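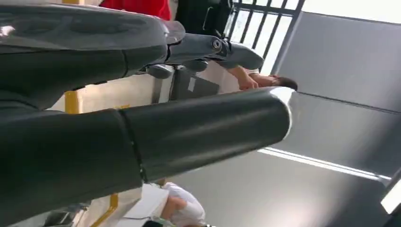

4.2 Unplanned finger release during shared-space trials

Byline: Ovgate Robotics Group, Stendbridge
September

The most serious fault in the study was a finger joint that let go under load. It appeared in 14 of the 194 handover trials run at the Stendbridge site. In each case the hand had closed on the part and reported a stable grip, and the arm had started its move toward the person receiving it. The outer finger then opened by a few degrees and the part slipped or fell. There were no injuries, but two of the dropped parts landed within reach of someone's feet, and we stopped the trials after the second one.

Figure 3 shows the hand and part of the arm from the wrist camera, with people close by. The small round bolt on the side of the finger joint is the fastener discussed below. The view is strongly tilted, and the background is soft in places, which matters for the detection results in Section 4.4.

Figure 3. Wrist camera view during work in the shared space. The finger joint points toward the window grille.

We first suspected the grip controller. Logs from the Prirgate controller showed no open command in any of the 14 cases, and motor current stayed flat until the finger had already moved. Replaying the same commands on the bench did not bring the fault back. We then loaded the finger by hand at several wrist angles. The joint held when the palm faced down and gave way when the wrist was rolled far to one side, with a load of around 50 newtons at the tip.

When the joint was taken apart, the bolt was found to be under its specified torque. The thread compound had been left out when the finger was replaced before the trials. With the bolt slightly loose, the joint could shift on its shaft without turning the motor, so the encoder, which sits on the motor side, saw nothing. The hand kept reporting a good grip after the part was gone. In the worst case this lasted 105 milliseconds before the palm sensor flagged the loss, and the arm was moving at full handover speed for all of it.

Three changes were made. The bolt is now marked with a paint line across the head and the housing, and the line is checked before each session. The Lam gripper software compares palm pressure with motor position and stops the arm if the two disagree. Handover speed was cut by half whenever a person is inside the marked zone. We repeated the rolled-wrist trials with the bolt loosened on purpose and the zone kept clear of people. The software stopped the arm each time, though the part still fell in most of them. The stop limits what the arm does next and does nothing for the part.

Last updated: September

Comments

gripfan: Was the encoder ever moved to the joint side? We had the same trouble on an older hand.

Reply from the authors: Not on this hand. There is no room for it in the finger shell.

m_torque: Please give the bolt torque in the next version.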